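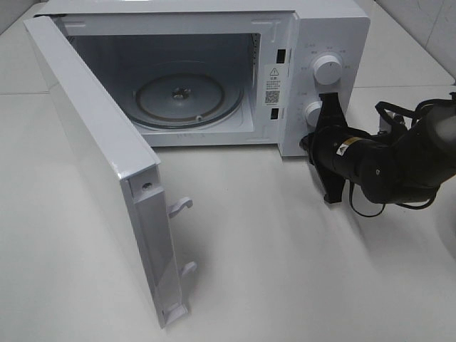 Tempo de leitura: 3 minutos

Terreno modular para escaramuças em 28 mm: relatório do projeto

Grupo: Golnar Taheri, Babak Moradi, Ardalan Kermani
Orientador: Balakrishnan Shenoy

1. Objetivo

O projeto consistiu em desenhar e construir um conjunto de terreno modular para Tarnach, o jogo de escaramuças com miniaturas que o grupo vem escrevendo desde o semestre passado. O tabuleiro representa as ruínas de Motthorpe, uma aldeia abandonada do cenário de campanha. As peças tinham de caber numa caixa de arrumação, montar-se sem cola e aguentar o transporte semanal até à sala do clube de jogos.

2. Materiais

Usámos poliestireno extrudido de 30 mm para as bases e de 20 mm para muros e degraus. As superfícies foram texturadas com uma bola de papel de alumínio amarrotado e com uma escova de arame. Para as portas e vigas usámos paus de gelado cortados com x-ato. A areia fina foi peneirada e colada com cola branca diluída em água.

A primeira base foi pintada com spray acrílico diretamente sobre a espuma e ficou com buracos nos cantos. O propelente ataca o poliestireno. A partir daí, todas as peças levaram primeiro uma demão de cola branca misturada com tinta preta, aplicada a pincel.

3. Construção

O conjunto final tem seis módulos quadrados. Cada aresta leva um par de ímanes, com a polaridade invertida de um lado para o outro, de modo que qualquer módulo encaixa em qualquer outro. O Babak fez um gabarito em cartão para marcar os furos. Antes do gabarito os ímanes ficavam desalinhados e havia um degrau visível entre módulos, que fazia tombar as miniaturas de base mais estreita.

A torre do sineiro foi a peça mais demorada. A versão inicial tinha o telhado fixo e não se conseguia chegar às figuras no piso de cima. O Ardalan refez o telhado como peça solta, com um rebordo interior de cartolina.

Pintura: base preta, pincel seco em cinzento médio, pincel seco em cinzento claro, lavagem castanha nas juntas. O musgo é esponja de cozinha triturada e tingida.

4. Testes de jogo

Fizemos os testes em outubro, sempre à terça-feira ao fim da tarde. Jogaram-se dois cenários, a emboscada dos Girari e a retirada da companhia Azimi. Houshang Rahimi, que não participou na construção, comandou os Girari em todas as partidas e anotou as dúvidas de regras.

Principais observações:

- Os muros baixos davam cobertura total às figuras ajoelhadas. Passaram a contar como cobertura parcial.
- As ruas eram estreitas para os cavaleiros dos Azimi. Retirámos dois montes de entulho.
- A posição no alto da torre era demasiado forte para arqueiros. Subir passou a gastar a ativação inteira.
- Com tinta fosca sem verniz, as arestas começaram a lascar à segunda sessão.

5. Resultados e trabalho por fazer

O tabuleiro monta-se depressa e cumpre os requisitos de arrumação, com exceção da torre, que viaja à parte. O verniz mate resolveu as lascas nos muros, mas as esquinas dos módulos continuam frágeis e deviam levar um reforço de cartão.

Falta fazer o módulo do rio. A Golnar testou verniz brilhante em camadas finas sobre um retalho e o aspeto foi aceitável, embora demore muito a secar. Falta também rever a tabela de cobertura no livro de regras, que ainda descreve os muros da versão antiga.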